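Talks > Workshops > Robot Handling of Soft Goods > Speaker notes

April 24, 2024
Notes by the speaker, Tenska project

Good afternoon, and thank you for coming after lunch. I will speak slowly because English is my third language. Please stop me if a word is strange.

My subject is a stop that came too late. No person was hurt. One shirt was damaged and one gripper joint had to be replaced. I think it is a small accident, and I like to talk about small accidents because in the big ones the lawyers talk first.

(Next slide. Wait for the projector.)

First, what Tenska does. We teach two robot arms to pick up clothes, shake them a little and lay them flat. The controller is called Clallora. The log program is Wan. We wrote both in our own lab, so the mistakes in them are also ours.

In July we ran 242 picks with knit clothes. In 3 of them the cloth went into the hinge of the gripper. In two cases the arm stopped correctly. In the third case it continued to lift, and this is the case I want to explain.

Say here: the emergency button was in reach of the operator during the full run. Somebody always asks this.

(Next slide, the timeline.)

The finger pads closed and Clallora reported a good grasp. The motor current was normal for a thick fold of cloth. But the cloth was not between the pads only. A part of it was deeper, at the joint. The current sensor cannot know the difference. It feels resistance and it says "I am holding something," and this was true.

Then the arm started to lift. The cloth became tight and pulled into the joint. Our force limit at the wrist should stop the arm at 60 newtons. The limit was set correctly, I checked it two times. The problem was the filter before it. To remove noise we used an average over 200 milliseconds, and we had added a second filter of the same length in another part of the program. The author of the second one did not know about the first one. I can say this without shame for a colleague, because the author was me.

So the force rose quickly, the filtered value rose slowly, and the arm stopped late. When the operator pressed open, the fingers tried to open against the cloth and the joint was blocked. We had to take off the power and turn the screw by hand.

(Pause. Drink water.)

What did we change? We removed the second filter. The limit now looks at the raw value also, with a higher number, so one of the two must react. We also changed the "open" command. Before, it pushed with full motor force. Now, if the fingers do not move, it gives up and asks for a person.

The mechanical part is called Skiken. It is a soft cover for the hinge, printed in our workshop. The first version came off after one morning. The second stays, but it makes the gripper wider and we lose some small picks – socks, mostly. I am not yet happy with it.

The wrist camera was also a lesson. We recorded its pictures for every run, but we used them for learning only, never for safety. A person who looks at them can often see where the cloth is going. So now the operator has the wrist view on the screen during the lift.

(Next slide, both wrist views. Give people time to look.) 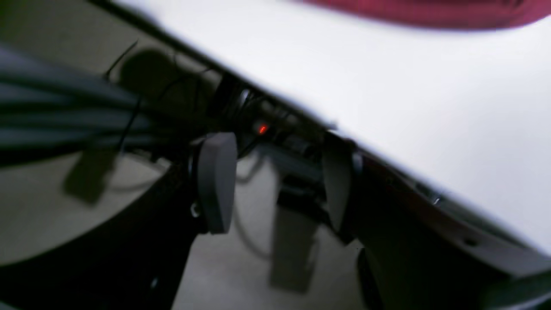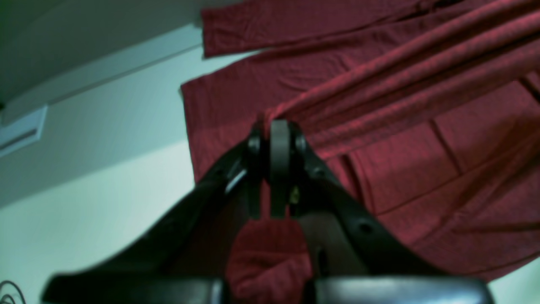 Wrist views from our work with the red clothes.

We tried to train a small detector for cloth near the hinge. It is good with strong colors and poor with black cloth, since the gripper is also black. I do not recommend to use it as a safety function. At the moment it gives only a yellow warning on the screen, and the operator decides.

If there is time, tell about the log. Wan saved the filtered force and not the raw force. Therefore on the first evening I looked at a nice smooth curve and believed the sensor was broken. We changed a good sensor for another good sensor and lost one day. Please save your raw data, the disk is cheap.

(Last slide, open points.)

We do not know yet how the cover behaves after a long time. We have not tested wool with long fibers. The release by hand is still too slow, and the tool for the screw must hang on the robot stand, not in the drawer.

Questions. If somebody asks for the filter code, it can be shared after the workshop – write the address on the board.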